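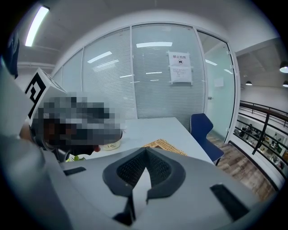 Filtering hand-held gripper demos before training

Quick writeup of how we clean demos now. Drellano users asked, and the old page is out of date. Assumes you already have recordings from the hand-held gripper and a working Liem install. If not, do the Liem setup page first.

What you get at the end: a smaller set of episodes, tracked poses that don't jump, and a policy that trains faster on it. On our cup-to-mat task we went from 127 episodes to 114. 13 thrown out. Policy got better, not worse. More on that below.

Step 1. Map first

Before any demos, do a slow mapping pass of the room. Walk the whole work area, gripper up, then down at table height. Put the marker block where it's in view at the start of the pass and don't move it after. If somebody bumps it, remap. Yes really.

Watch out for glass. Partitions and blinds give you reflections and repeated stripes, and the tracker will happily lock on to both. Floor edges, railings, furniture legs are much better. Point at those for a few seconds whenever you turn.

Step 2. Run the tracker

Load the map in Plarnitton, batch all episodes against it. Leave relocalize on. Takes a while, go get lunch.

Each episode comes out with a pose file and a confidence trace. Episodes with no pose file failed completely, set those aside. Don't try to rescue them by hand, we lost a whole afternoon to that in September and kept none of it.

Step 3. Check for jumps

Plot position against time. You want smooth curves. A jump is a step of more than 2 cm between neighboring frames, a hand doesn't do that in normal use. One jump in the approach, sometimes fixable by trimming the start. Jump during the grasp = drop the episode.

Also check the gripper width curve. Should close once and open once for a simple pick and place. If it flutters, the finger tracking lost it, drop that too.

Step 4. Trim

Cut the idle part at both ends. People stand around before they start, then they swing the gripper away to go hit stop. The policy will learn both of those if you let it. We keep half a second before first motion and half a second after release.

Step 5. Train twice

Same config, same seeds, one run on the raw set and one on the filtered set. For the raw run leave out only the episodes with no poses, otherwise it won't load. Use the Kitholm baseline config, dont touch the learning rate.

We did 2 seeds each. Not enough for a paper, enough to see it. Both filtered runs beat both raw runs on placing. Grasping was close to the same. Raw policies tended to hover over the mat and let go late, and our best guess is that's the untrimmed endings.

Known problems

Lighting changes between the mapping pass and the demos will hurt you. Same lights on, same blinds down.

Moving people in view are mostly ok as long as they dont fill the image. Lens too close to a plain wall, not ok.

The threshold in step 3 is for our frame rate. Yours is differnt, scale it.

Scripts are in the tools folder, filter_demos is the one you want. Config for the two training runs is next to it.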